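Makori Ground Receiver – Set-up Guide
Section 3: Desk install and first pass
Nirnov support, Grivevness office. Rev. 2025-04-07

Read the whole section before you plug anything in. Antenna mast should be up already (Section 2). If it's not, stop, go back.

What you need on the desk

Receiver unit, power brick, the short coax jumper, network cable, the laptop with Clistex already on it. Phillips screwdriver for the ground lug. Pass list for tonight, printed or on your phone.

Not in the box: network cable, laptop, surge strip. People ask every time.

3.1 Placing the receiver

1. Pick a flat, dry spot indoors. Mast cable has to reach with slack left over.
2. Keep 3 inches clear on both sides of the case. Vents are on the sides, don't stack paper there.
3. Feet down. The unit will run on its side but the fan gets loud and we get calls.
4. Attach ground wire to the lug on the back. Snug, then a quarter turn.

CAUTION: Ground wire goes on before the mast cable. Always in that order. Coming apart it's the reverse – mast cable off first, ground last.

Rooms with a west window get warm in the afternoon. Receiver shuts itself down if the case sensor goes over 40 C. It comes back on its own once it's cooled, but you've lost the pass.

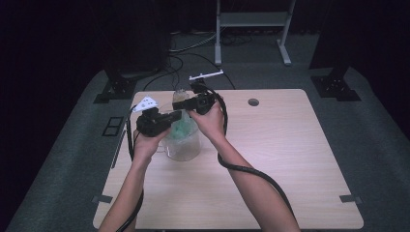

Can the receiver share a surge strip with the laptop?
It can, as long as there's no heater, fridge or laser printer on the same strip.

3.2 Connecting

1. Power OFF at the back switch.
2. Screw the mast cable to the port marked ANT. Finger tight. No pliers.
3. Short jumper from LOOP OUT to LOOP IN. Yes it looks like it does nothing. Leave it on.
4. Network cable to LAN, other end to your router or wall jack. Wi-Fi is not supported on this model.
5. Power brick to the receiver, then to the strip.
6. Power ON. Front light goes amber, then slow green. Give it a few minutes the first time.

NOTE: Solid red = no ground or bad ground. Power off, redo 3.1 step 4. Fast red = firmware problem, see Section 7.

NOTE: If you have the older mast kit the cable end is a different size. Adapter is in the small bag taped inside the lid. Please don't throw out the lid before you've looked.

3.3 Starting Clistex

1. Open Clistex. Choose Add Station.
2. It should find the receiver by itself. If not, type in the address printed on the bottom label.
3. Enter your station name. Letters and numbers only, no spaces. It can't be changed later without a reset so check the speling.
4. Enter lattitude, longitude and height. Use the numbers from your site form, not from your phone.
5. Set the clock to Network. Manual clock is for field days and nothing else.
6. Click Save, then Restart Station.

Height is the one that gets entered wrong. Clistex wants meters above sea level, to the antenna, so ground height plus mast. The station over by the Grivevness airfield had feet in there from December on, and every pass was coming in late.
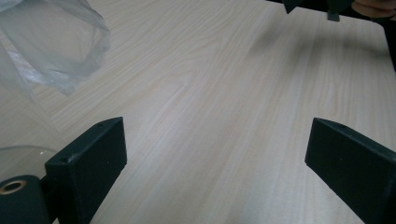 So check the units box next to the field too. It goes back to feet if you switch the region setting. Once it's right, lock the site page with the padlock button, top right. You'll need the admin PIN to open it again – write that on the site form, not on the receiver.

3.4 Cable check

Do this before your first pass and any time the cable's been moved.

1. In Clistex, open Tools, then Line Test.
2. Click Run. Don't touch the cable during the test.
3. Read the loss number. Under 3 dB is good. Over that, reseat both ends and run it again.
4. Still over? Swap the jumper for the spare. Run it again.
5. Still over after that, it's the mast cable. Call us.

Longest mast cable we support is 200 feet. Longer will sort of work in winter and then you'll get dropouts. Need a longer run, ask for the line amplifier.

CAUTION: Do not run Line Test during a thunderstorm. Don't stand there unscrewing things either.

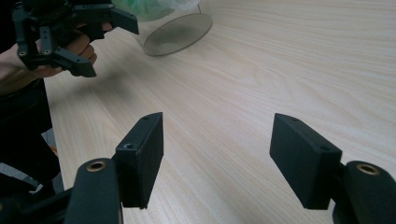
Fig. 3 – Tabletop, light wood grain.

3.5 First pass

1. Open the Pass List tab. Pick a pass that climbs at least 40 degrees. Low ones are no good for testing.
2. Click Arm. The row turns blue.
3. Wait. Light on the receiver goes steady green when the signal locks.
4. When it's over Clistex makes a report by itself. Look for Frames OK at the top.
5. Save the report, send it in with your site form.

Code 341 in the report means lock was late. One of these is nothing. Several in a row – go back and check height and clock, in that order.

3.6 Tidy up 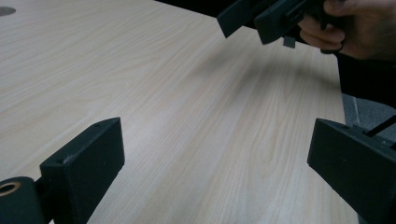

Get the cables off the work surface once the first pass is in. Mast cable first, leave a loose loop, no sharp bends. Tie network and power together, keep the mast cable separate. If your table has a small round hole near a corner, like the dark one at upper left in the photo, try the network cable and the thin power lead through it. Mast connector may not fit and please do not cut it off to make it fit. Run that one behind the table. Then redo the Line Test from 3.4.

Moving the station later: new site form, new lat/long/height, new Line Test. Station name stays the same.

Site forms and first reports go to Selina Gasser at the Nirnov office. Put the station name in the subject line. Next is Section 4, Pass scheduling.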